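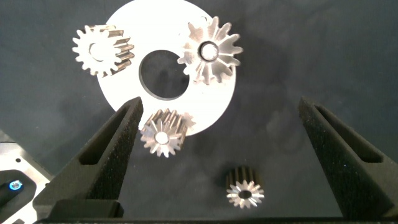
3.2 Background lightness and visual search for small metal parts

Search for small metal parts on a work surface depends on the contrast between the part and what lies behind it, and bare metal is a poor case because its lightness changes with viewing angle. A polished face turned toward a lamp can match a white surface closely, while a toothed edge in shade can match a dark one. The two backgrounds in Figure 2, a white ring with a central hole and the dark gray mottled fabric under it, show the problem on a small scale: the spur gears lie partly on one and partly on the other, and the face of a gear and its teeth do not stand out equally well on either. Models that assign one contrast value to each part therefore fit search times poorly when the background is mixed.

Figure 2. Metal spur gears on a white ring over dark gray fabric.

Home Issues Articles Authors Search Sign in

We treated each part as two regions, face and edge, and computed a contrast value for each against its local background. The larger of the two values was used to predict search time. The rule has no free parameters apart from the slope and intercept of the fit. Surfaces were sorted by reflectance into light, middle and dark classes. Texture was recorded separately, as a coarse weave or a scuffed mat can mask small parts even when mean contrast is high.

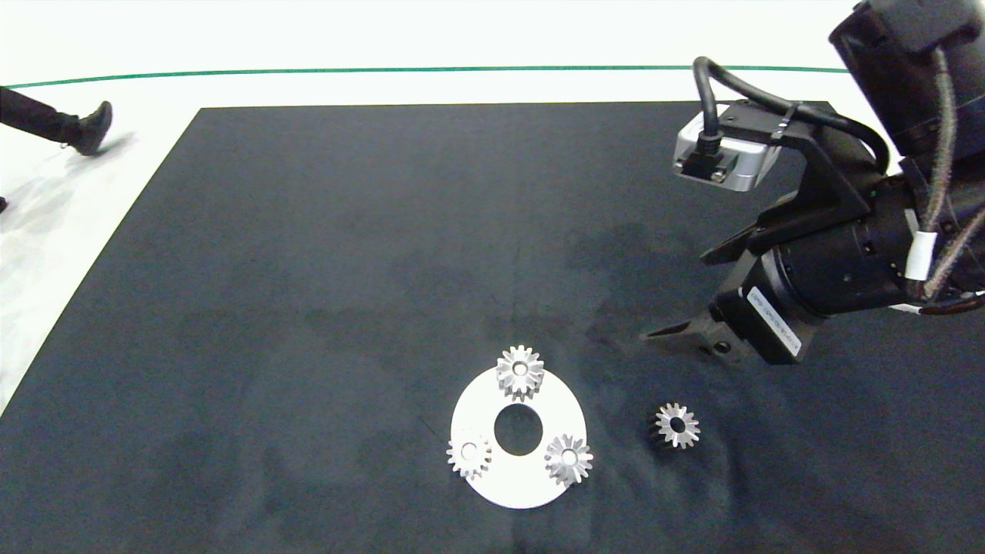 According to Kushwaha, the sorting into classes hides the effect of wear, and a dark mat that has been in use for a year should not be grouped with a new one. The objection is reasonable. Scuffs raise the local lightness of a dark surface and add edges at a size close to that of gear teeth. We repeated the fit with worn surfaces removed. The slope for dark surfaces became steeper and the order of the three classes stayed the same, but the remaining sample was too small to estimate a separate wear term.

Participants were 9 adults with normal or corrected vision. Each sat at a bench under diffuse light and reported the position of a named part by pressing a key. After trials with a missed key press were dropped, 463 responses remained. Responses from the Rimley bench and the Pakside bench were pooled, as the lamps were of the same type and set at the same height. The sessions were held in August.
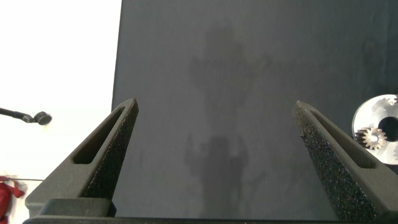 Pooling did not alter the main result. On uniform dark surfaces, search time fell as face contrast increased, and edge contrast added little. On uniform light surfaces the pattern was reversed. On mixed surfaces neither value alone was adequate, and the larger-of-two rule gave the lowest error. The rule did worst for parts that straddled a boundary, where participants often fixated the boundary first and the part second. Tiwari's boundary correction reduced this error when applied to nearly 80 percent of the straddling cases; in the others the boundary was curved and the correction is not defined.

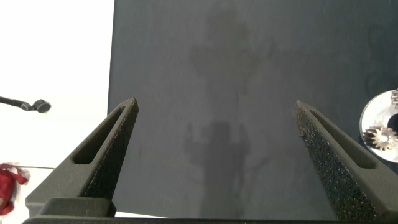
3.3 Limits of the contrast rule

The rule assumes diffuse light. Under a single lamp, highlights move across a metal face as the head moves, and a fixed contrast value has little meaning. Color was not varied, and the results should not be extended to brass or coated parts.

Shares 2 Comments 9

Related articles
Saxena reflectance scale: repeatability on woven surfaces
Glare and head movement in bench inspection
Edge detection thresholds for toothed parts
Tastance bench lighting survey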